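Nevimness Loading Station – Simulated Episodes

Data card, maintained by Illia Pavliuk and Sena Acheampong

Summary

This set holds rendered episodes of a single robot arm moving small round parts between a shallow bin and a turntable feeder. It was built at Bodimen to plan the automation of one hand-loading station in the Nevimness finishing shop. The episodes were used in two ways: to train and test a pick policy before any hardware was bought, and to show the people at the station what their job would look like afterward. The second use shaped the contents more than we expected, so this card covers both.

Contents

The release has 500 episodes. Of these, 400 are the training split and the rest are held out. Each episode contains rendered video from more than one viewpoint, joint positions, gripper state, and a short text field giving the task. All images come from the simulator. There is no footage of the real shop and there are no people in any episode.

Layout

The cell was modeled on the planned floor area: one table, the arm, a blue bin, the turntable, and a shelving rack behind the table. Yellow tape on the floor follows the marking used in the shop. Part colors and positions vary between episodes. Stock on the rack varies too, from bare shelves to boxes. 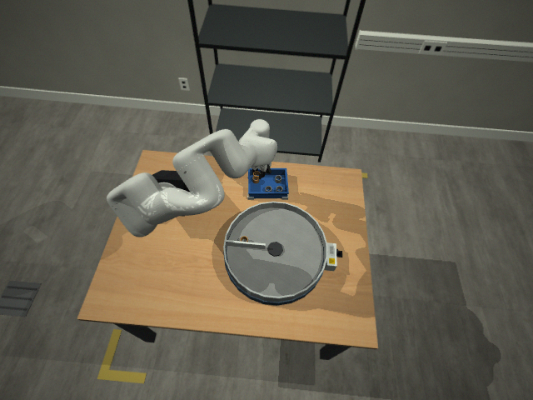
The pick side was the hard half of the work. Rings that lie flat against the bottom of a bin leave little for the gripper to close on, and a ring near a wall limits the approach angle. Episodes in which the arm gave up and retried are kept in the set and tagged "retry". We suggest leaving them in for training. Removing them gave a policy that did well on the held-out split and poorly whenever a part shifted.

Task before automation

The station was run by 2 operators per shift. One fed the turntable by hand and the other inspected and packed on the far side. They swapped when they felt like it, usually at the break. Feeding is light work but constant, with the same reach repeated for the length of a shift. Operators reported sore wrists and shoulders, and most of them preferred the inspection side.

The feeder also did work that was not in the written procedure. While loading, that person set aside bent or badly plated rings, often by feel. Our first plan had no step for this. Sena Acheampong found the gap while standing at the station over several early shifts, starting at 6 a.m., and the plan was redrawn in November.

Task after automation

The arm takes over the feeding motion. One operator stays on inspection, and the other looks after the cell: filling bins, clearing stops, and checking parts for defects before they reach the bin. That last job is the old sorting step, now written down and given time in the schedule. Both roles have the same pay grade. Operators trade places at fixed times, which several of them dislike – the old arrangement let them pick the moment.

Known effects on the work, as reported by operators in the trial:

- Less repeated reaching on the feeding side.
- More waiting, broken up by short stops that need attention right away.
- Less talking across the table, as the arm stands where the second person used to.
- More walking, mostly to fetch full bins.

The third item was raised by almost everyone. The inspection bench was later turned so the two operators face each other. 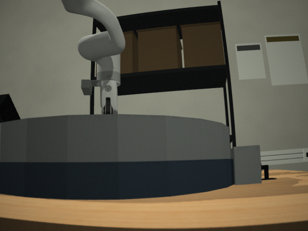
Stop handling is logged in a plain text file on the cell computer. Any operator may stop the arm at any time without giving a reason, and stops are not tied to names. This was agreed before the trial, and the log format has no field for it. Please keep it that way if you reuse our scripts.

Tools

Scenes were assembled with Marchuk, our in-house layout tool. Nolaven converts the logs to the release format and writes the split files. Nolaven needs up to 2 passes over a folder if episode files were renamed by hand.

Limits

The simulator gives clean surfaces and steady light. Oil film, dust, and tangled parts are not modeled. Cycle times measured in simulation should not be used for staffing decisions – they leave out bin changes and stops, and those take up a good share of the operator's shift. The set says nothing about safe distances between a person and the arm.

Terms

Free to use for research and teaching. Operator comments quoted in internal reports are not part of the release and will not be added. Send corrections to Illia Pavliuk with the episode number and the split name.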